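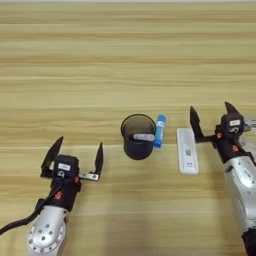 Living with a pale tabletop

Light wood grain hides crumbs and shows coffee, says Matilde Abreu, who has refinished tables in Damen for 7 years. The bands of yellow-tan and beige break up a big surface, and a brown streak gives the eye somewhere to land.

Seams need more care. Wipe along them with a cloth that has been wrung out well, then dry them straight away. Abreu skips polish — it collects in the joint and darkens there.

Her own table, the Lisura, cost $509 last October. She keeps the chairs on the long side and leaves the far half clear for sewing patterns.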